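How to sort a drawer of mixed odds and ends

Feb 26, 2019
By Orvokki Huttunen 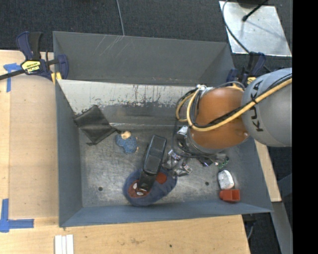 Clear a table and lay an old sheet over it. Tip the drawer out slowly so that small screws don't roll off.

Pick out the rubbish first: dead batteries, dried-up glue, keys that fit nothing. Batteries go to the recycling point, not in the bin.

Next, group what is left by use. Fixings, string and tape, and sewing things will cover most of it. Put anything you can't name in a jar marked October, and throw out whatever is still there when that month comes.

Wipe the drawer and let it dry. Cut cardboard dividers 2 cm lower than the sides so it still shuts. The things you use every week go at the front. Spare fuses go in a lidded tin at the back.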